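Ulcombe slatted shoe rack, four months on

Reviewed by Dougal Leckie
04/01/2024

I bought the Ulcombe rack in September, after the old wire one finally folded under a pair of work boots. It was $117 at the Lotport homewares place, plus delivery, and the tag called it "heirloom quality". I've never met anyone who left a shoe rack in their will.

The box was heavier than I expected and one corner had been crushed, but nothing inside was damaged. Assembly is supposed to take 33 minutes. Mine took 55, and I own a proper screwdriver. The instructions are a single sheet of drawings and step four shows the side panel the wrong way around. If you follow it you'll be taking the whole thing apart again. Ignore the little Allen key as well, it rounds off the bolts.

Once it's together it's decent enough. The slats are smooth, I haven't had a splinter, and dirt drops through to the floor where you can sweep it up. Small heels drop through too, according to my sister, who has stopped using it.

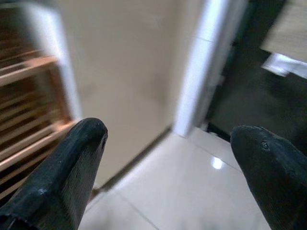
The rack, with the beige wall between it and the white door frame, and the big glossy tiles of the floor.

My main gripe is the feet. They're bare timber with no pads and no adjustment, so on polished tile the thing slides whenever somebody kicks their shoes off at it. I stuck felt under it first and that made it worse. Rubber dots from the hardware shop fixed it for a few dollars, and I can't see why they weren't in the box to begin with.

The finish is described as "moisture resistant". I have my doubts. A wet pair of runners left a grey mark on the top slats after one night, and a light sand got most of it off. I emailed Ulcombe about it and got ticket number 3407 and a link to their care guide, which recommends not putting wet shoes on it. On a shoe rack.

I also looked at the Cumavus, which has a solid top you can sit on, but it's deeper and would have stuck out past our door. The Urquhart was cheaper and wobbled in the showroom with nothing on it.

Would I buy it again? At full price, no. On sale, and with a packet of rubber dots in the trolley, maybe. It holds shoes and it hasn't come loose yet. I'll check the bolts again in winter.

Three stars out of five.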